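Woro fabric storage bag, 2 months of use

I bought this bag in the Ravascombe shop for 29 dollars, to keep clothes that wait for mending. 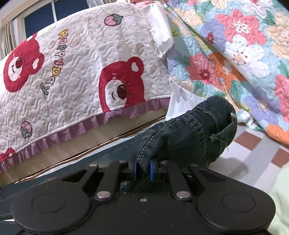
Denim with a loose thread, next on my mending list.

The bag is soft and takes the shape of what is inside, so it does not stand very straight on my shelf. The handles are strong enough for jeans. I only wish it had a pocket for buttons. 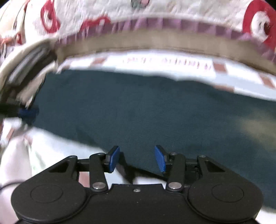

Reading time: 2 min

I like the dark teal fabric very much. My older bag from Zolosham was bigger, but its zipper broke in May. I give this one four stars.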